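Chapter 6
The Guest Bathroom

In this chapter
Clearing the counter
Small items: what stays out, what goes away
Surfaces, marble especially
Towels and the bar
Losholm checklist, first half

Before you start: read the room card from Chapter 2 again. The bathroom is the smallest room on the card and takes the most marks off in the practical. Students rush it. Don't.

The practical is scored out of 80. Bathroom counter and basin together carry more than the bed does. Worth remembering when you're short on time.

6.1 Clearing the counter

First job is always the counter. Not wiping it. Clearing it. Everything a guest would pick up and use comes off: toothpaste, brushes, soap, razors, the lot. Fixed decoration can stay where it is as long as it sits at the back and clear of the faucet. A small vase is fine. Two is clutter.

Work from one end to the other, same direction every time. Left to right in this book, because the Koyama layouts are drawn that way. If your own training site does it right to left, do that, just don't switch halfway.

Toothpaste is the usual troublemaker. Tubes leak at the cap, and the ring they leave on stone is a pain to get off once it drys. Lift the tube, don't drag it.
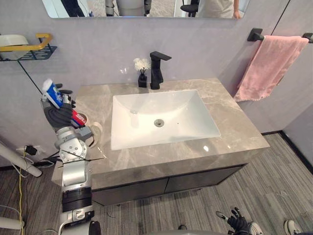
Fig. 6.1 Toothpaste off the counter. Vase of white flowers stays at the back, left of the faucet.

Note how much stone is open already, with only the cup still to go. Easier to wipe, easier to inspect. Guests read a bare counter as a clean one, fair or not.

Key terms
Undermount basin: fixed below the countertop, so there is no rim to trap dirt. The underside of the stone edge still needs a finger and a cloth.
Drop-in basin: rim sits on top. Clean around the rim with a soft brush.
Standing item: anything allowed to remain on the counter after clearing.

6.2 Small items

Carry in groups. One trip, several items, one hand if you can manage it, so the other hand is free for a door or a drawer. Tubes upright, cap end up. Shorter things lower in the grip. Loose caps get tightened before you pick anything up, not on the way.

Where do they go? Depends on the card.
Stayover room: guest's own items go back in the cup or on the shelf, grouped, never in a drawer. Guests think drawers mean lost.
Departure room: opened items are thrown out, even if they look full. Sealed kits go back to stock and get written on the sheet.

The Nutus training flat (unit 848 in your workbook) has a wall shelf beside the sink. Many real rooms don't. Ask before you invent a place for things.

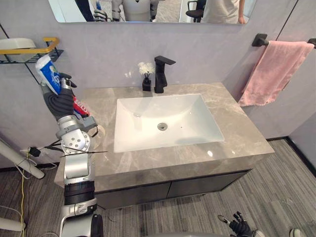

6.3 Surfaces

Marble. Pretty, soft, fussy. Acid marks it. That means no vinegar, no lemon, no limescale spray, not even "just a little" near the faucet. Use the neutral cleaner at the dilution on the bottle and a damp cloth folded in four. Dry cloth straight after.

Order of work:
Back edge and around the faucet base
Top of the counter
Front edge, including the underside of the lip
Basin walls, then the drain
Cabinet doors last

Bright bathroom lights throw glare on polished stone and will hide streaks. Move your head, look along the counter from the side. Check the basin too; one speck near the drain is one mark gone.

Matte black fittings show every fingerprint and every drop of hard water. Soft cloth only, no scouring pads. Same rule for the towel bar.

6.4 Towels and the bar

Hang after the counter is finished, never before. A towel hung early picks up splashes and you end up doing it twice. Fold over the bar, front layer a little lower than the back layer.

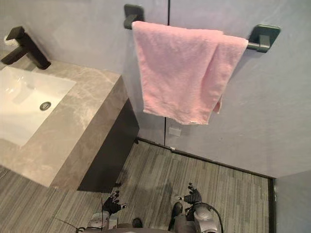 Towels in guest use are a different matter. Leave them on the bar, straighten, done. Replace only when the card says so or the guest has put them on the floor. The Prorkorum laundry unit in Chapter 9 covers weights and counts (400 gram hand towels, 2 per guest) so we wont repeat it here.

Terry cloth sheds when new. After hanging, run your eye along the counter below for lint.

Try it
Clear, wipe and hang in one go, with a partner reading the Losholm checklist aloud. Swap. Write down the step you forgot. Keep the note in your workbook, you'll need it for section 6.5.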